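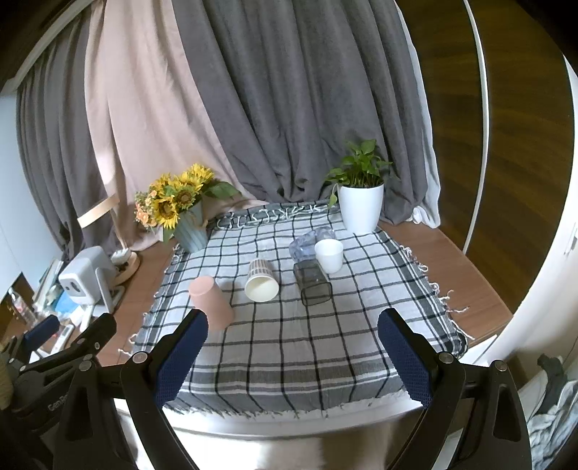
2025-07-08

Limescale, kettle series, continued from the April pages.

Counter on the cycling rig reads 1,773 boils since it was zeroed. Float switch replaced last week and holding. Relay contacts looked pitted when I had the cover off, so I have ordered a spare, but it is not urgent.

State of the series: 13 steel coupons descaled, dried and weighed, all from the same sheet. Each coupon hangs on a glass hook, fully under water, away from the element. One run is 28 boils with a full change of water between boils, no topping up. Coupon is then dried overnight in the low oven and weighed cold.

Waters in use:
Latadby mains, from the workshop tap, run to waste before filling
Fistness borehole, collected in the blue drums
Wirkdale reservoir, collected from the public tap by the car park

Wirkdale is the soft one and is in as a near blank. It still leaves a faint brown film on the steel. This wipes off with a damp finger and does not fizz in vinegar, so it is not carbonate. Probably peat colour. For Wirkdale coupons I now weigh before and after the wipe and write down both. The older Wirkdale weights were taken before the wipe only and should be treated as upper limits.

Fistness is still giving the heaviest deposit, but not in proportion to its total hardness. Latadby has the higher total hardness on the titration and the lighter scale. At first I put this down to a bad end point. Repeated both with fresh indicator and the order stayed the same. The likely reason is the split between temporary and permanent hardness: Latadby carries more sulphate, which stays in solution at the boil, and Fistness is nearly all bicarbonate. Alkalinity titration agrees with this. Total hardness on its own is therefore a poor guide to how fast a kettle furs up, and the column headed "hardness" in the shared sheet needs splitting. I will do that before anyone plots from it.

Notes on the Żak meter. It reads conductivity and converts to "dissolved solids" by a fixed factor which is not printed in the booklet. I have stopped writing down the converted value. Conductivity only, with temperature. The probe also drifts if it goes back in its cap dry, so the cap sponge should be kept damp with storage solution and not with tap water. The last few Latadby readings in the log before the probe was cleaned are high and I have struck them through. They are still legible if wanted.

Rejected coupons: 2. On the first, a flake came away during lifting and went down the sink before it could be caught. On the second, the coupon had slipped against the wall of the vessel and one face was almost bare. The hooks have been re-bent with a deeper crook. Neither weight is used, but both coupons are kept in the labelled envelope, as the second shows the crystal edge rather well under the hand lens. 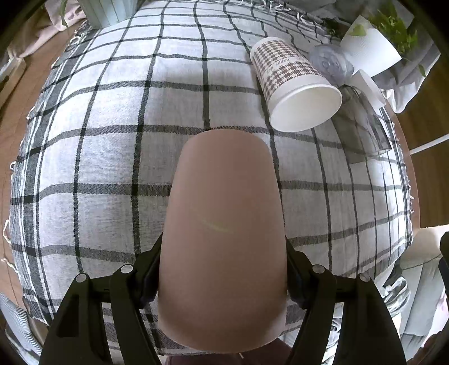

The scale itself differs between the two hard waters. Fistness gives a chalky, dull layer that lifts in plates once it is thick enough, mostly at the corners of the coupon. Latadby gives a thinner, harder coat which will not lift with a wooden scraper and needs acid. This matters for the drying step. Fistness coupons lose material if they are knocked on the way to the oven, so they should be carried flat in a weighed dish and the dish weighed with them afterwards. I did not do this for the earliest runs. Any loss there makes Fistness look lighter than it is, so the order of the waters stands.

Descaling between runs. Citric acid, warm, until fizzing stops, then a further soak of the same length. Vinegar does the job but leaves the steel slightly dull, and I suspect the dull surface seeds the next layer faster. I have no evidence for this beyond a pair of coupons that behaved that way. It would be worth a proper test with one face polished and the other left, same coupon, same water.

Does letting the water stand make a difference? Someone asked whether drawing the water the night before reduces the deposit. Tried it with Fistness in an open bucket. A thin skin formed on the surface by morning and the alkalinity had dropped a little. Deposit on the coupon was within the scatter of the ordinary runs. Not pursued further. If it is repeated, the bucket should be covered with muslin, as there was dust in the skin.

Balance: checked against the brass set before and after today's weighings. No shift. The draught from the yard door does move the last digit, so keep the door shut while weighing and put the note back on it.

Water collection: the Fistness drums must be filled to the brim. A part-filled drum left in the van in warm weather had deposited on its own walls by the time it got here, and the water that came out of it was softer than what went in. Drum rinsed with acid and water discarded. Date of filling to go on the lid in marker.

To do:
Split the hardness column into temporary and permanent
Re-run Latadby with the deeper hooks
Order citric acid, the tub is nearly finished
Fit the relay when it comes, and write the counter reading here before switching off, as it does not keep its value through a power cut
Polished and unpolished face test, Fistness only
Ask the Wirkdale office whether the car park tap is fed straight from the reservoir or after treatment

Rig left running on Latadby water, coupon in, lid clipped. Next weighing when the run is out.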